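Koloneck Meal Tray Project
Progress report to Istusbridge, period ending September

Status

Data collection and bench trials are behind plan. We logged 3,374 tray-handling runs against the target set in the spring, and lost most of two weeks to a gripper fault on the left arm. The right arm was not affected. No one was hurt. We stopped work on the left arm ourselves and have since put it back in service at reduced speed.

What happened

During a plate pickup the left gripper closed normally, reported closed, and then opened without a command. The plate dropped a short distance onto the tray and did not break. The operator pressed the stop and wrote it up. We could not reproduce it that afternoon and resumed. The same thing happened again the next morning with a bowl, and this time we locked out the arm.

The log showed the same pattern both times. The gripper lost supply voltage for a moment, restarted, and went to its default position, set to open. The arm controller did not treat the restart as a fault and carried on with its motion. So there are two problems, a power interruption and a bad default, and the second one is ours.

Cause

We traced the interruption to the cable where it leaves the elbow joint. With the arm extended toward the far side of the table, the cable pulls on its connector. The conductor inside had started to break at the strain relief. Vevau supplied the cable set and has sent a replacement with more slack. Tray tasks reach farther than the sorting tasks we ran before, and we did not recheck the cable routing when we changed over. We should have. 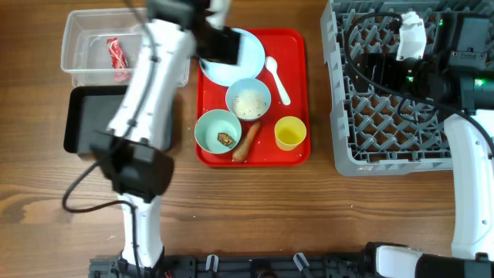
Virgil Pîrvu asked whether stopping the arm on a gripper restart is enough, given that an arm stopped over the table may still be holding something. His view is that the gripper should hold its last position through a restart, and that people should keep their hands out from under it until it has been released by command. We agree and have adopted both.

Changes made

Left arm cable replaced and rerouted. Right arm cable inspected, no damage found.
Gripper default changed from open to hold last position.
A gripper restart now stops both arms and needs a manual reset.
Cable check at full reach added to the morning startup sheet.
Cables to be replaced every 900 hours of arm time, sooner if the check fails.

Still open

The hold setting has been tested with light objects only. We have not tested it with a full cup, and hot liquids stay off the table until we have. Văduva is reviewing the stop logic and has asked for the raw logs from both events, which were sent. We expect comments in the next period.

Budget and schedule

The replacement cables fit within the existing parts line. We are not asking for more money. We are asking to move the two-arm handover milestone back by one month. Full speed on the left arm will wait until the review is closed.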